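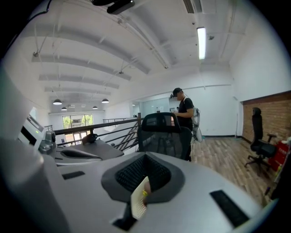

Réjean Gill reckons I'm being far too gloomy about all this, and that within a few years I won't be emptying my own bins, never mind wiping my own desk. He left a long comment under my September post saying so, and I've been chewing on it ever since.

I do want him to be right! I work upstairs in a shared office in Oltgate (brick wall, wooden floor, chairs that are never where you left them) and I'd happily hand over the end-of-day tidy to a machine. Chairs pushed in, printer filled, fan off, mugs down to the kitchen. It takes me nine minutes if I get a move on, and I resent every one of them.

But think what's in that little list. A swivel chair doesn't roll straight, it spins round and catches its feet on the next one. Paper sticks together. Mugs have dregs in. And then there are the stairs, which my robot vacuum at home in Dellholm treats as the edge of the known world. It's a good vacuum, mind you, and I've had 131 cleans out of it, but it still can't pick up a sock.

Where I do agree with Réjean is on the shop floor. My friend Osamu packs boxes at Lachance and they've got an arm that does the same lift all day without moaning, with the same box in the same spot every time. Lovely. Ask it to find the tape somebody's put down in the wrong place and you'd be there till bedtime.

So I'd give it ten years for the mugs, longer for the stairs. Réjean has bet me £50 it'll be sooner, and I've said yes.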